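部屋の片づけの課題なのに延長コードの話しかしていない報告書になります。先に言っておきます。棚も本も文房具もほとんど出てきません。提出前に読み返して自分でもちょっと笑いました。

# 電源タップの「居場所」をつくる ― 共同作業室Tiranoの配線整理

## はじめに

Rementは、学科の共用スペースを学生が自分たちで使いやすくする、という授業内プロジェクトです。班ごとに困りごとをひとつ選んで、調べて、手を動かして、報告書を書く。うちの班(Rumlow班)が選んだのが、作業室Tiranoの電源タップでした。

きっかけはしょぼいです。Tiranoで模型の課題をやっていて、ノートPCの充電が切れそうになって、タップを探したら見つからない。棚の上の段ボールに手を入れたら、コードだけずるずる出てきて、先についているのは別の機器のアダプターだった、という。やっと見つけたタップは別のコードと三つ編みみたいになっていて、ほどいているうちにPCのほうが先に落ちました。保存はしてありました(えらい)。

同じ目にあった人は班の中にもいて、話しているうちに「タップって、決まった置き場所がないよね」ということになったんです。はさみには引き出しがあるし、カッターマットには立てかける場所がある。でもタップは、最後に使った人がいた場所に落ちている。電源が必要な部屋でいちばんみんなが使う道具なのに、いちばん住所不定なんですよ。

で、目標を次のように決めました。

- 使いたい人がすぐ手に取れること
- 使い終わった人が、考えなくても戻せること
- コードを傷めるしまい方をしないこと

予算は班ごとに2000円、期間は4週間。豪華な収納家具を買って解決、という手は最初から封じられています。

机で使うときのタップは、だいたいこんな感じで置かれます。 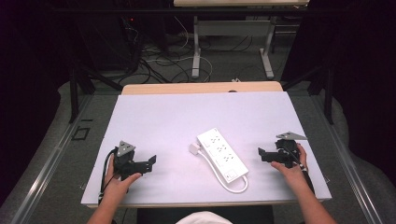
**文と作業:Rumlow班(Tirano 配線まわり担当)**

白い板の上に白いタップを斜めに置くと、思ったより目立ちません。コードも白いので、板の上でくるっと回っているのに、離れて見ると輪郭がふわっとしてしまう。あとで書きますが、「見えにくい」というのはこの報告書のなかでけっこう大きな問題になりました。そのときは何も考えていなくて、白どうしできれいだな、くらいにしか思っていなかったです。

## まず、タップをよく見る

担当の先生に最初に相談したとき、「片づける前に、片づけるものをちゃんと見なさい」と言われました。タップなんて見なくてもわかるでしょ、と思うじゃないですか。でも机に置いてしばらく触っていたら、気にしたことのなかった点がいろいろ出てきたので書いておきます。

まず形。細長い箱です。差し込み口が上の面に並んでいて、端のほうに小さいスイッチがついている。箱だけなら筆箱みたいなものなので、しまうのは簡単なんです。引き出しに入るし、本立てに立てることもできる。

やっかいなのはコードです。コードは箱の端から出ていて、巻いても巻いても元の癖に戻ろうとする。さらにコードの先にはプラグがついていて、こいつが重りの役目をして、せっかく作った輪をくずしていきます。巻いたコードを棚に置いて、プラグだけが棚のふちから落ちて、そこからするするほどけていく様子を見たときは、班のみんなで「あー……」って声が出ました。

つまりタップの片づけは、箱とコードとプラグという性格のちがう部品を、ひとまとめにして落ち着かせる作業なんだと思います。いっしょに生まれたのに仲が悪い三兄弟です。

## 使っている人に聞いてみた

Tiranoを使っている人に、作業の合間に話を聞きました。きちんとしたアンケート用紙を作る案もあったのですが、紙を配ると「特に困っていません」で返ってくるのが目に見えていたので、おしゃべり形式です。集計できる形ではないので、印象に残った話を並べます。

**探すのが面倒だから自分のを持ってくる派。** マイ延長コードを毎回リュックに入れてくる人がいました。すごい。ただ、持ってきたものを忘れて帰ることもあるらしく、部屋に持ち主のわからないコードが増える原因にもなっていそうでした。

**つなぎっぱなし派。** 一度つないだら次の人も使うだろうから、そのままにしておく、という考え方。親切のつもりなんですよね。わかる。でも床にコードが残るので、椅子のキャスターで踏むし、掃除のときに誰も動かせなくなります。

**きっちり巻く派。** 使い終わったら必ずタップ本体にコードをぐるぐる巻いて、最後にプラグを差し込み口に差して留める、という人。見た目はとてもきれいで、最初は「これが正解では?」と盛り上がりました。ところが調べてみると、本体にきつく巻きつけるとコードの根元に力がかかり続けるので、あまりよくないらしい。きれいなのに! この件は班でいちばん議論になりました。

**そもそも気にしていない派。** いちばん多かった気がします。数えてはいません。

聞いていて感じたのは、だらしないから散らかるわけではなさそう、ということです。みんなそれぞれに理由があって、その理由どうしがぶつかっているだけで。だから「片づけましょう」という張り紙を貼っても変わらないだろうな、と思いました(張り紙はすでに壁にあります。色あせています)。

## コードの巻き方くらべ

ここからが実験らしい部分です。候補にした巻き方は2種類に絞りました。最初はもっといろいろ試したかったのですが、全部覚えられない巻き方を並べても、部屋の人は誰もやってくれないので。

### ゆる輪巻き

手のひらより少し大きい輪を作って、コードの癖にさからわずに重ねていく方法です。最後に面ファスナーのバンドで一か所だけ留めます。力を入れないのがポイントで、きれいな円にしようとがんばるとかえってねじれます。

### 8の字巻き

机の上でコードを8の字に置いていく方法です。ねじれがたまりにくく、次に使うときにすっと伸びる。舞台や音響の人がやる巻き方に似たものがあると聞いて、かっこいいのでやってみたかった、という動機も半分あります。

それぞれ10回ずつ、巻いて、棚に置いて、取り出して、伸ばす、を繰り返しました。くらべたのは、取り出すときにからまったかどうか、伸ばしたときにねじれが残ったかどうか、あとは本人の機嫌です。機嫌は大事な指標だと思っています。面倒だと思った時点で、その方法は部屋では続かないので。

結果を表にするとこうなりました。

| 見たところ | ゆる輪巻き | 8の字巻き |
|---|---|---|
| 覚えやすさ | すぐできた | 途中で向きを忘れる |
| 巻いたあとの大きさ | 小さめ | 横に広がる |
| 伸ばしたときのねじれ | 残ることがある | ほとんど気にならない |
| 巻いた人の機嫌 | ふつう | 上手にできるとかなりいい |

8の字巻き、伸ばすときは本当に気持ちがいいです! しゅるっといきます。ただ、机の上にそれなりの広さがいるし、横に広がるので棚の箱に入りません。しかも、うまくいかないと結び目みたいなものができて、最初からやり直しになる。タップのコードくらいの長さだと、ねじれの差もそこまで出ませんでした。もっと長いコードなら話が変わると思います。

というわけで、Tiranoではゆる輪巻きを採用しました。8の字は個人の趣味として続けます。

### 失敗したやつ

報告書なので失敗も書きます。

輪ゴムで留める案は、初日で却下しました。留めるときにコードがぎゅっと曲がるし、外すときに指がいたい。古い輪ゴムがコードにくっついているのも見つけてしまって、あのぺたぺたを見たらもう無理でした。

トイレットペーパーの芯にコードを通す案は、家でやっている人がいると聞いて試しました。軽いコードにはいいと思います。でもプラグが芯に通りにくくて、無理やり押し込むと芯がつぶれます。あと、部屋に芯がたくさん並んでいる見た目に耐えられなかった。

S字フックで壁につるす案はかなり期待していたのに、つるした瞬間に箱のほうの重さでコードの根元がぐいっと引っぱられてしまって、だめでした。コードだけならつるせる。箱がついているとつるせない。三兄弟の仲の悪さがここでも出ました。

## 置き場所をつくる

巻き方が決まったので、次は居場所です。

最初の案は「ふたつきの箱に全部しまう」でした。Petchratという近所の生活雑貨の店に行って、箱の売り場をうろうろして、白くてふたがぱちっと閉まるきれいなものを見つけて、これだ! となって買いました。予算の半分以上が消えました。

部屋に置いてみたら、たしかにきれい。すごくきれい。そして、誰も戻してくれませんでした。

理由はあとから考えればわかります。ふたを開ける、という動作がひとつ増えるんですよね。両手がふさがっていると開けられないし、急いでいるとふたの上に置かれる。ふたの上に置かれたタップのせいで、次の人がふたを開けられなくなる。箱の中がからっぽで、箱の上が山盛り、という状態を見つけたときは、悔しいというか、申し訳ないというか。箱は何も悪くないんです。

そこで、ふたを外しました。それだけです。ふたは裏返して、はさみやテープを置くトレーにしました。予算を使ったので捨てられなかったともいいます。

次に問題になったのが向きでした。箱にタップを寝かせて入れると、上から見えるのはコードの輪ばかりで、どれがどれだかわからない。立てて入れたら、箱の口から本体の端が顔を出して、つまんで取れるようになりました。コードの輪は横に添える形です。ブックエンドをひとつ入れて仕切りにしたら倒れなくなりました(ブックエンドは研究室の余りものをもらったので、お金はかかっていません)。

### 机の上での置き方

しまう場所だけでなく、使っているときの置き方も考えました。机の上のタップは、だいたい次の理由で邪魔になります。

- コードが手前に垂れて、腕やひざにひっかかる
- 本体が作業の真ん中に来てしまう
- スイッチが向こう側にあって、切りたいときに届かない

模型の作業をしているとき、タップを手前に置いた人は、みんなコードの上に定規を置いていました。定規が斜めになるので線が曲がります。逆に奥に置くと、今度はプラグを抜くときに身を乗り出すことになって、袖で部品を倒す。どこに置いても何かが起きる。

いろいろ動かした結果、「机の左右どちらかの端に、スイッチを自分のほうに向けて、机のふちと平行に置く」を基本形にしました。コードは机の外側に逃がして、余ったぶんは輪にしないでゆるく這わせます。使っている最中のコードをきつく束ねると熱がこもることがある、と説明書の注意に書いてあったので、束ねるのはしまうときだけ、というルールにしています。

利き手の話も少し出ました。左利きの人は左端に置くと手が当たるので右端がいいそうで、端を固定しないでよかったと思います。

## 白いものは見えない問題

最初に書いた「見えにくい」の話です。

作業用の白い板は、切りくずが見つけやすいし、写真を撮るときに光が回るので、みんなに人気があります。自分も好きです。ところがその上に白いタップを置くと、コードの輪郭が拾いにくい。とくにプラグ。何かの下にちょっと隠れただけで、もうどこにあるのかわからなくなります。

試しに、班の人に少し離れたところに立ってもらって「プラグどこ?」と聞いてみました。すぐ答えられた人もいれば、コードを端から目でたどって、途中で迷子になる人もいました。黒いコードでやると、みんなすぐに見つけます。

黒いタップを買い直すお金はもちろんないので、色のついたテープを使うことにしました。プラグの近くのコードに、小さい旗みたいに折って貼ります。プラグの金属の部分やその根元にかからないようにするのは絶対で、差し込んだときに浮いてしまうと危ないので、貼る場所は先生にも見てもらいました。

色は、部屋のどのあたりで使うものかで分けています。窓側が青、廊下側が黄色。最初は班のこだわりで中間色をいろいろ用意したのですが、蛍光灯の下だと水色と薄緑の区別がつかなくて、結局いちばんわかりやすい色だけ残りました。おしゃれは負けます。

旗をつけてよかったのは、見つけやすくなったことと、もうひとつ、どのコードがどのタップのものかがわかるようになったことです。床でコードが何本も重なっていると、抜いていいものかどうか判断がつかないんですよ。抜いたら誰かのPCが落ちるかもしれない。こわくて触れない。だから残る。残るからもっとからまる。
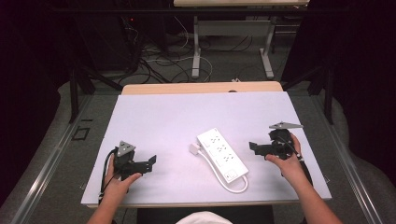
旗よりも、まず床のコードをどうにかしてほしいです。中間発表のあとの感想シートに、そう書いてくれた人がいました。机の上がきれいになっても、歩くところにコードがあったらつまずくし、掃除機もかけられないので、自分は机より床が気になります、と。

これはそのとおりで、うちの班も耳が痛かったです。机の上って、やっていて楽しいんですよね。すぐに見た目が変わるし、写真映えもする。床は地味で、しゃがむので腰がつらいし、ほこりもすごい。無意識に逃げていたと思います。

なので後半は床をやりました。

## 床のコードをやる

最初に決めたのは、わからないコードは抜かない、ということです。机の下には黒いのも白いのもごちゃっと重なっていることがあって、どれが動いている機器につながっているのか、見ただけではわかりません。勝手に抜いて止めてしまったら大変なので、対象は自分たちが行き先を確かめられるコードだけにしました。それ以外は、管理している人に聞くリストに入れて、さわらない。

やり方は原始的です。ひとりが机の上でコードの端をそっと持ち、もうひとりが床にもぐって、手でたどっていく。「いま動いた?」「動いてない」「じゃあ別のだ」という会話をずっとやっていました。途中で、たどっていたコードがどこにもつながっていないことがわかったりして、そういうときは妙に盛り上がります。だって、抜けてるんですよ! 両端とも! ただ床に寝ていただけのコード!

行き先がわかったコードは、次の順番で直しました。

1. 通り道を横切っているものを、机の脚に沿って通しなおす
2. 長すぎるぶんは、人が歩かない側にゆるく寄せる
3. 両端に同じ色の旗をつける
4. どこにもつながっていないものは、ゆる輪巻きにして箱へ

カーペットの床だと、コードが引っかかって思った場所に動いてくれないことがありました。つるつるの床なら足でよけられそうなものが、カーペットだとしっかりそこに居座ります。ずれにくいのは利点でもあるので、いい場所に置けばそのままいてくれる。悪い場所に置いても、そのままいてくれる。

カーペットの下に通せばすっきりするのでは、という意見も班の中で出ました。見えなくなるので魅力的なんですが、踏まれて傷んでも気づけないし、熱も逃げにくいのでやめました。見えないようにするのと片づけるのは、似ているようでちがうなあと思ったところです。

## 使ってもらった結果

期間の後半は、ふたなしの箱とゆる輪巻きと旗の三点セットで、部屋の人に普通に使ってもらいました。説明は箱の横に貼った小さいカードだけです。書いた文は次のとおり。

> つかいおわったら
> ゆるく巻く → バンドで留める → 立てて入れる
> 巻くのが面倒なら、そのまま入れるだけでもOK

最後の一行は、入れるかどうかでかなりもめました。書いたら誰も巻かなくなる、という意見と、書かないと箱にすら入らない、という意見。両方わかるんですけど、ふたの件でこりていたので、ハードルを下げるほうに賭けました。

結果、箱には戻ってくるようになりました。夕方に見にいくと、きれいに巻いてあるのと、ぐしゃっと入っているのが隣どうしに並んでいます。ぐしゃっとしたほうを、次に来た人が巻きなおしているのも一度見ました。頼んでいないのに。ありがとうございます。

旗も評判がよくて、「窓側の青いの貸して」という言い方が通じるようになったのがうれしかったです。前は「あの、白い、長いやつ」と言っていたので。全部白くて長いです。

うまくいかなかったのはバンドです。面ファスナーのバンドだけがなくなります。コードから外して、机に置いて、そのまま別の荷物といっしょに旅立っていく。コードの根元に近いところへ通しっぱなしにできる形のものに替えたらだいぶ減りましたが、ゼロにはなっていません。今も自分の筆箱からひとつ出てきました。犯人でした。戻しておきます。

## お金の記録

| 買ったもの | 感想 |
|---|---|
| ふたつきの箱(Petchratで購入) | いちばん高かった。ふたはトレーに転職 |
| 面ファスナーのバンド | 追加で買い足した |
| 色テープ | 中間色はあまった |
| カード用の厚紙 | 書き損じ多数 |

合計は2000円におさまりました。レシートは別紙に貼ってあります。中間色のテープがかなり余っているので、ほしい班はRumlow班の机まで取りに来てください。

## やってみて考えたこと

最初は「正しい巻き方を広めれば解決する」と思っていました。でも、部屋の人がいちばん助かったと言ってくれたのは、巻き方の説明よりも、ふたを外したことでした。けっこう練習したのでくやしいです。でもまあ、使う人の手がどう動くかを見ないで、できあがりの見た目から決めていたのは確かなので、反省点として書いておきます。

もうひとつは、コードには長さがあるということ。あたりまえすぎて書くのが恥ずかしいのですが、部屋のコードの多くは、使う場所に対して長すぎるんです。余ったぶんをどうするかにずっと悩んでいたので、次に買うときは壁のコンセントから机までを先に測ってから選ぶ、というのを学科の備品担当の方に提案するつもりです。

それと、古いタップの扱いが決められないままになっています。差し込みがゆるくなっているものを見つけて、使わないように分けて置いてあるのですが、捨てる判断は学生だけではできないので、分けた袋に理由を書いて預けました。返事待ちです。

## 残っている作業

- 行き先がわからなかったコードのリストを、管理している人に確認してもらう
- バンドがなくなる件(ひもでつなぐ案が出ているが、ひもがからまる気がする)
- カードの字を大きくする。読めないと言われたので
- 廊下側の黄色い旗が一枚はがれているので貼りなおす

黄色いテープは箱の横のトレーに入っています。気づいた人が貼ってくれても大丈夫です。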